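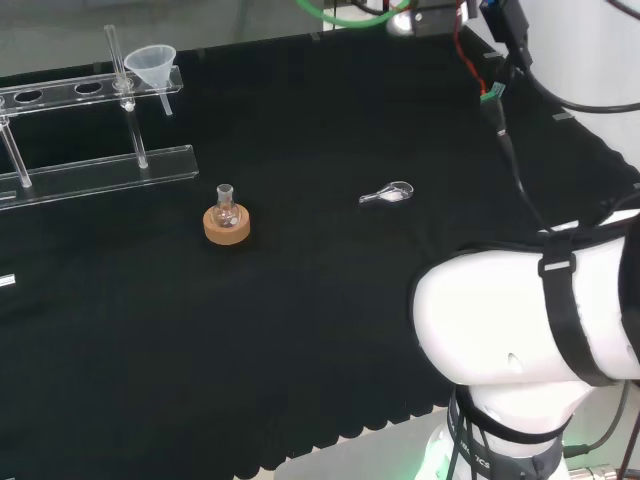

Kindanard Laboratory Automation Unit: a thread on our gripper and wrist camera comparison for handling small glassware. We shall set out what was compared, what we found and what we intend to do next. 1/

The question came from our teaching laboratories. They asked whether a single arm could set out and put away the small pieces used in first-year practical work: flasks, funnels, rods and weighing vessels. These are light and clear, and several of them roll. 2/

We compared two grippers. The first was the Tadus parallel gripper, with two flat fingers and rubber pads. The second was the Petchrat soft gripper, with three air-filled fingers. Both were fitted to the same arm and driven by the same Veko controller. 3/

Two wrist cameras were also compared: a colour camera alone, and a colour camera with a depth sensor. Each gripper was run with each camera, giving four arrangements in total. 4/

The comparison ran through May and comprised 3121 attempted picks. An attempt began when the arm left its rest position and ended when the item had been released at its target or the controller had stopped the run. Runs halted by staff for unrelated reasons were removed before counting. 5/

The work is carried out over black cloth, clipped to the table. Trials on the bare bench top, which is pale and slightly glossy, were abandoned early. The edges of clear glass were lost in reflections and the colour camera reported items where there were none. 6/

Black cloth has a cost. Any fold may be read by the depth sensor as a low object. Staff are asked to pull the cloth flat and check the clips before the first run of the morning, and again after lunch. 7/

Lighting was kept constant. The blinds were closed and the overhead lamps left on for at least 17 minutes before the first pick. Users who intend to repeat our work should note that we did not test under daylight. 8/

Results, beginning with round-bottom flasks standing in a cork ring. The Petchrat gripper performed better on this task. Its fingers closed around the neck without tipping the flask, even when the arm arrived slightly off centre. 9/

The Tadus gripper could lift the same flasks, but only when the approach was accurate. When it arrived to one side, one finger met the neck before the other and the ring slid on the cloth. We have recorded these cases as partial failures, whether or not the flask was lifted afterwards. 10/

Glass rods in an acrylic rack gave the opposite result. The flat fingers of the Tadus gripper held a rod firmly and kept it upright. The soft fingers allowed it to lean, and a leaning rod catches on the edge of the hole as it is drawn out. 11/

Small plastic funnels were handled well by both grippers when seated in the rack. The preferred hold is on the outside of the cone, just below the rim. Holding the rim itself bent the thinner funnels and is no longer permitted in our programmes. 12/

Weighing funnels lying on their sides were the hardest item for every arrangement. The piece is low, clear and narrow at one end, and it turns when touched. The stem is the only part that either gripper could hold with any confidence. 13/

Where a weighing funnel holds powder, there is a further difficulty. A successful lift is of little use if the contents are spilt. We therefore scored these picks twice, once for the lift and once for the powder retained by mass. The two scores should not be read as one. 14/

The Tadus gripper had the better lift score on weighing funnels and the poorer powder score. Its fingers close quickly, and the jolt is enough to move fine powder towards the lip. Reducing the closing speed helped, though it lengthened each pick. 15/

We turn to the cameras. The depth sensor did not see clear glass reliably. It often returned the distance to the cloth behind the flask. Colleagues who had expected depth to settle the matter should be aware of this before placing an order. 16/

It was nevertheless useful for the parts that are not clear. The height of a cork ring was measured well, and the position of the flask could be worked out from the ring. Our current programme finds the ring first and treats the flask as a known shape resting in it. 17/

The colour camera found glass by its bright edges. This worked for flasks and for the rounded bowls of the weighing funnels, and less well for rods, which show little more than a thin line. For rods we rely upon the known spacing of the holes in the rack. 18/

The rack itself deserves a note. It is clear acrylic, and in early trials its upper shelf was mistaken for loose glassware. We now teach the rack's position by hand at the start of each session. It takes a few minutes and has removed that class of error entirely. 19/

Racks may be placed at an angle to the table edge. The controller accepts this without difficulty, provided that the angle is taught and the rack is not moved afterwards. 20/

On the Veko controller: it was stable throughout, and its force limit is easy to set. Its log files are less satisfactory. The time of a stop is given but the cause is not, and our staff kept a written record beside the machine in order to tell one kind of stop from another. 21/

We have asked the supplier whether causes can be added to the log. The reply stated that the request had been passed on. We shall report any change. 22/

Cables are a matter for the user and not the supplier, and we underestimated them. A cable that hangs freely at the wrist can sweep the cloth when the arm is low. Before any programme is released, it is now run once at half speed over an empty cloth, with a member of staff watching the cables only. 23/

The same applies to straps. Ours are checked for tightness each morning. A strap which has slipped towards the joint will limit its turn, and the controller will report this as a collision. 24/

Air supply: the Petchrat gripper requires one and the Tadus gripper does not. In a room without piped air, a small compressor must be provided. The noise was acceptable to staff working nearby, but we would not recommend it in a room used for teaching. 25/

Wear: the rubber pads of the Tadus gripper were replaced once, after almost 2000 picks. The surface had become smooth and rods had begun to slip. The soft fingers showed no visible wear, although we have not run them for long enough to comment on their working life. 26/

Breakages: 6 items were broken during the comparison. The majority were rods, and most of these were lost in the first week, before the force limit had been lowered. No member of staff was hurt. Broken glass was cleared with the arm powered down, in line with our local rules. 27/

Our recommendation for the teaching laboratories is the Tadus gripper with the colour and depth camera, at reduced closing speed. This was not the best arrangement for every item. It was the most even across the full set, and it needs no air supply. 28/

Laboratories working mainly with round-bottom flasks may reasonably reach a different view, and we would support the Petchrat gripper for that purpose. 29/

We do not at present recommend either gripper for moving weighed powder where the mass matters to the result. That step should continue to be done by hand. 30/

The next stage will test a narrower set of finger pads, cut with a shallow groove for rods and stems. We shall also repeat the weighing funnel trials with a slower wrist turn, as part of the powder loss appears to occur there and not at the moment of closing. 31/

A table of results by item, gripper and camera is being prepared and will be posted as a reply to this thread. Laboratories wishing to bring their own glassware for a trial may apply through the Unit's usual booking form, stating the size and number of pieces. 32/32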